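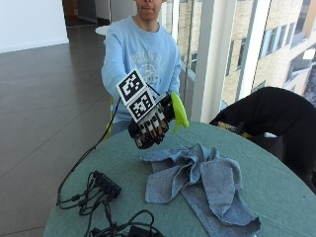 Teaching the folding arm: what changed for the people at Skollel
Project report by Refilwe Dlamini, second year, Work and Technology

Okay, so when I picked "automation at a workplace" for my project I was picturing a big car plant. What I got was Skollel, a linen and towel service upstairs from a bakery, and I'm so glad I did! They wash, fold and pack for gyms and small hotels, and since August they've been getting ready to hand part of the folding over to a robot arm from a company called Urkier. I spent four weeks hanging around (mostly mornings, plus one very long Saturday) and talked to anybody who'd put up with me.

What the job was like before

Folding at Skollel used to be just folding. You stood at the bench, you had a trolley on your left and a shelf on your right, and you got through it. On a busy day the team does 1,376 pieces. Zodwa Kruger has been there the longest and told me she stopped noticing her hands years ago, which I thought was a lovely way to put it until she added that her wrists notice plenty.

What the job is like now

The arm has to learn from people, so some of the folders now spend part of their shift doing what everyone calls "glove time". You sit at a round table with a teal-green cover on it, put on a black sensor glove with square marker tags on the back, and work with whatever is on the table, usually a cloth. The glove is wired, so there's a cable running off it to a little hub, and you learn pretty quickly to keep your elbow away from all that. The tags have to stay where the tracking can pick them up, so you can't fold the way you normally would. You slow down and sort of present your hand.

I had a go. It's weird! I folded one towel in the time Zodwa would have done a stack, and I was thinking about my thumb the entire time. Anel Masilela, who runs the sessions, said everybody does that at first and it goes away after a few days. She also said the clumsy ones are kept too, so my terrible towel might be in there somewhere.

A session is 33 minutes and then you swap. The target for the first round was 1,000 good folds, and they were still working on it when I left.

What people told me

I'd expected everyone to be either scared or excited, and mostly they were neither. Lwazi Shabalala likes glove time because he gets to sit down by the windows, and he's a bit proud that he's one of the people it's learning from. Zodwa is less keen. Her point was that she's handing over something it took her years to get good at, and her pay for that hour is the same as for any other hour. I asked the manager, Reshma Sibiya, about this and she agreed it was a fair question. She's put a small skills allowance in the next budget, but it hadn't been approved while I was there.

The other thing that came up a lot was talking. At the bench you chat all day. At the glove table you don't really, because you're concentrating, and two people told me separately that the shift feels longer even though it's easier on the body. I hadn't read about that anywhere, and it's the bit I'd most like to follow up.

Jobs

Nobody has been let go. Reshma's plan is that the arm does the plain towels and the people do fitted sheets, robes, repairs and the packing, which they're always behind on. Two folders have already started learning the repair machine. Lwazi wants to do the Urkier maintenance course, if there's a place.

Would I trust the plan? I think Reshma means it. I also think a plan isn't a contract, and I told her that (very politely).

Things I'd do differently

I should have talked to the evening shift. I only got one of them, on the phone, on her break. I also wish I'd asked about wages on day one, when I was too shy, and I never got around to timing the bench folding properly, so I can't give you a fair comparison with the glove sessions.

Thanks to everyone at Skollel for the tea and the patience, and to Anel for letting me wear the glove twice.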